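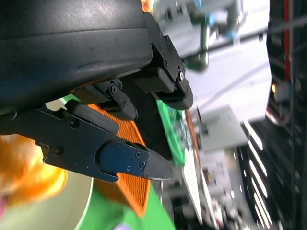

Ticket: Three-finger hand vs. the old two-jaw, soft items
Product: Rista hand, left and right
Opened by: Jhonatan Tamayo
Assigned to: Santosh Bhardwaj
Status: Open, waiting on vendor
Priority: Medium

Problem
Graltel sold us these hands on the claim that they handle "mixed soft goods" without retuning. I don't see it. With the default grip profile the toy pastries get squeezed until they pop out sideways, and the thin-rimmed dishes get pushed along the cloth before the fingers close. The old two-jaw is dumb and slow but it did neither.

Steps to reproduce
1. Load the default profile on both hands.
2. Put the bread and cake pieces in the white bowl, basket behind it, empty plate to the right.
3. Ask for bowl to plate, right hand only, left hand holding position.
4. Repeat until you get bored. I did 100 runs per profile.
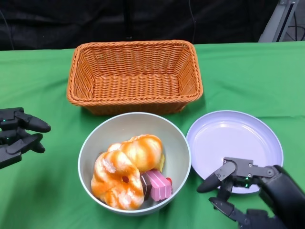 Table layout for step 2, head view. Both hands near the dishes.

Results so far
Default profile: 10 drops in 100, all of them on the ring bun or the cake slices.
"Gentle" profile: fewer drops, but the cycle is so much longer that I'd call it a wash.
Old two-jaw, same items: I have 200 runs from April and the drop rate was lower than either one. Different cloth under the dishes, so take that for what it's worth.

Comment, Santosh Bhardwaj, 10:40 am
Did you zero the finger force after mounting? The Hokside controller keeps the old offset if you swap hands with the power on. Would explain the squeezing. Wouldn't explain the pushing.

Comment, Jhonatan Tamayo, 11:25 am
Zeroed it twice, full power cycle both times. Same squeezing. I also don't buy that a green status light means the offset took. It was green before I zeroed it too.

Comment, Santosh Bhardwaj, 2:15 pm
OK. Try the ribbed bowl and come in from the side with the fingers partly open. Graltel's support person says the approach angle matters more than force. I have my doubts, but it's a cheap test.

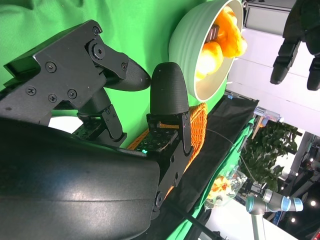 Comment, Jhonatan Tamayo, 4:50 pm
Side approach helps with the pushing. It does nothing for the squeezing, and it needs clear space next to the bowl that we won't have in the Huaranga cell. Support now wants us to buy the other pad set. I asked for their drop numbers with those pads and got a brochure that says the pads last 4,000 cycles, which wasn't my question.

Next
Santosh to ask for a loaner set of pads. I'm not signing off on a purchase from a brochure. Rerun the two-jaw on the current cloth so the comparison is fair. Leave the default profile alone until that's done.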